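Search this site Enter keywords Go

Fistbridge Communications: Frequently asked questions about repeater site hire

Do I need my own licence to use the Zamstead repeater?
No, if you hire airtime on one of our shared channels. Your radios operate under the licence we hold for the site. If you want a dedicated frequency pair, you apply for the assignment in your own name and we supply the site data for the application.

Which bands are supported?
UHF only, 450 to 470 MHz. The VHF combiner was removed in October and will not be replaced.

What coverage should I expect?
Mobiles with a roof-mounted quarter-wave antenna will normally work across the Zamstead basin and along the valley road as far as Pondow. Handhelds are less predictable. Steel-framed sheds and basements can add 20 dB or more of loss, and a test with a loan radio is recommended before you sign.

Can I bring analogue radios?
Yes. Channels 6 and 7 remain analogue with CTCSS access. All other channels are digital, two timeslots each. Mixed-mode operation on a single channel is not offered, as scanning delays clip the first syllable of most calls.

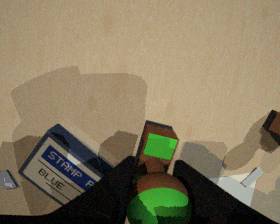

Esther Mugo wrote to ask whether a fleet could keep its analogue sets on channel 6 and move over one vehicle at a time, as her drivers were reluctant to lose a working channel in the middle of harvest. It can. We program the new sets with both channels and the dispatcher runs a second base radio until the last vehicle is changed. No additional airtime is charged for the overlap, up to 23 working days.

How is the site powered?
Mains, with a 600 Ah battery bank at 48 V. The changeover is automatic. Transmit power is cut to half once the bank falls below its low-voltage threshold, so expect reduced range at the fringes in a long outage.

Can I install my own equipment in the hut?
Rack space is let by the unit. Equipment must be fitted with an isolator and a band-pass cavity filter, tuned and labelled. Antenna work on the tower is done by our riggers only.

Who programs the radios?
We do, at the Shawky Street workshop. Customers with their own programming software may request the codeplug, but faults traced to customer edits are charged at the bench rate.

How much notice is needed to cancel?
One full billing month, in writing. Loan radios and chargers are to be returned by the last day of service.

Contact us | © Fistbridge Communications | Back to top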